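Search this guide
Go

Viline Club Handbook, Section 4: Setting Up the Table Task
Written by Inger Vídalín. Updated April 17, 2026.

Read this section before your first session with the hand-held gripper. Team sign-up is in Section 3.
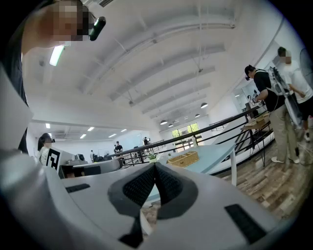
Gripper at the light blue table, baskets task. 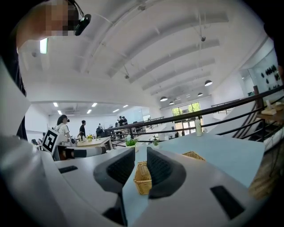

4.1 Before you start

1. Sign out a gripper and write its number on your team sheet.
2. Wipe the finger pads with a dry cloth. Do not use cleaner on the mesh.
3. Check that the marker board stands where the gripper camera can see it.
4. Put on the head camera and tighten the strap.

Note: Each team records 40 runs per object. A full set for the July meet is 400 runs.

4.2 Recording a run

1. Hold the gripper still over the table and start recording.
2. Close the fingers on the rim of the basket. Lift it, move it, and set it down.
3. Open the fingers fully before you back away.
4. Stop recording and say the run number out loud.

CAUTION: Keep your other hand off the table while the fingers are closing.

CAUTION: Do not carry the gripper by its cable.

Note: If you drop an object, finish the run and mark it "D" on the sheet. Preben Hafstein sorts these out later.

4.3 After the session

Copy the files to the Prositz folder and charge the gripper. Tell Guðlaug Hafþórsson if a pad is torn.

Shares 40 | Comments 0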